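Jorano Table Cover, Heavy Brown

Home > Table & Bench > Covers > Heavy weight

$248.00
In stock at Jurnton. Usually leaves us next morning if ordered before noon.

Colour: Brown | Grey (sold out till May) | Bottle green
Size: Small | Medium | Large | Cut to order

Qty 1
Add to cart
Add to wish list

Heavy cloth cover for work tables, dining tables, craft benches, market stalls. Drops on, stays put, comes off for a wash. Been selling these since we opened and the brown outsells the other two put together.

What you get
One cover, hemmed all four sides
Four corner ties, same colour
Care card
Cloth storage bag (medium and large only, sorry, the small ones come folded in paper)

Who buys it
Mostly people with a good table they'd like to keep good. Model makers, bead people, anyone who sorts small stuff and is sick of it skating off a bare top. Also a fair few cafes and one choir, for the supper table. If you want something dressy for a wedding have a look at the Ginex linens instead, this is a working cloth and looks like one.

The weave
Tight, plain, no pattern. Rated 419 grams a square metre before washing, a touch more once it has shrunk up. Comes a bit stiff out of the bag. Give it a wash and a week of use and it settles down and hangs properly. Don't iron it flat on day one, you'll only iron in the fold lines. Steam is fine. Hang it over a door overnight if you're in a rush.

Sizing
Measure the table top, both ways. Add your drop to each side. Most people want a drop of a hand's width or so for a work table and longer for dining. Then pick the next size up. If you are between sizes go up, not down, the cloth pulls in a little the first time through the machine. We allow 5 per cent for that when we cut to order, so give us the finished size you want and we'll do the sums. Round tables: we can do them, email first, takes longer.

Cut to order is not returnable unless we've stuffed it up. Please measure twice. We get a tape-measure-read-upside-down order every single month.
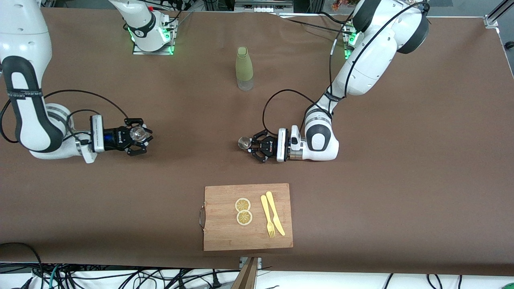

Colour is the thing we get asked about most, so a few words on the brown. It's a mid brown, sits between the Mujić walnut and the old Jorano tan if you have either of those at home. Clear things are the hard test for any cloth, glass beads and stoppers and the like vanish on white and are a pain on a busy print. A plain brown top like the one in the photo gives you something to see them against, and that little round clear piece picks up the light nicely over it. Green does nearly as well. Grey is okay for coloured beads, not so good for clear. Screens vary, so get a swatch if you're matching curtains or chairs. Swatches are free, you pay the stamp.

Washing
Cold or warm, not hot
Wash on its own the first two times, brown and green both let go some dye
Line dry in the shade if you can
Low tumble if you must
No bleach, no fabric softner (makes it slippery, defeats the purpose)
Wax: freeze it, crack it off, then brown paper and a warm iron
Glue: depends on the glue. White craft glue washes out if you get to it the same day. Superglue is there for good.

Corner ties
Two lengths per corner, sewn in. Tie round the leg, tuck the ends up. Works on square and round legs. Doesn't work on pedestal tables, for those get the clip set (separate, 18 dollars, under Accessories). Clips fit tops up to fairly thick, check the clip page for the measurement before you order.

Under it
Cloth is not padding. If you hammer, punch or cut on your table put a mat down. For a bit of give, and to quieten things down, the Ginex felt underlay goes beneath and grips the table. Cut it a bit short of the edge so it doesn't show. Underlay is also the answer if the top is glass or high gloss, where the cover will creep on its own.

Heat
Mugs, fine. Plates, fine. Pots straight off the stove, no. Use a trivet. Same goes for soldering irons and glue guns, had two of those come back with neat holes in them and it isn't a fault.

Delivery
Jurnton and nearby, our own van, free over the minimum
Everywhere else by post, tracked
Large size goes as a parcel roll, won't fit a letter box, someone needs to be home or have it sent to the post office
Pick up from the shop, side door, ring the bell. Open till 5.

Returns
Unwashed and unused, with the card, money back less postage. Washed, no. Faulty hem or a tie that's come adrift, send a photo and we'll fix it or swap it. Hems are double stitched and the corners are done by hand, so the stitching there can look a tiny bit uneven. Normal.

Questions we get a lot

Is it waterproof? No. Shrugs off a small spill if you're quick. The wipe clean version is a different cloth and has its own page.

Will cat hair stick? Yes. Lint roller, or a damp rubber glove.

Can I use it outdoors? For the day, sure. Bring it in at night. It'll fade in full sun, the green quickest.

Is the brown the same as last year's? Very close. New dye batch, slightly warmer. If you are joining onto an older one ask for a swatch frist.

Can I get it longer than the large? Yes but there'll be a seam down the middle. We can put the seam off to one side if you'd rather, say so in the order notes.

Does the grey come back in May? That's what the mill says. Put your email in the box and you'll get one message when it lands.

People also bought
Jorano clip set
Ginex felt underlay, cut to size
Mujić chair pads, walnut
Sorting trays, shallow

Swatch request | Size guide | Contact the shop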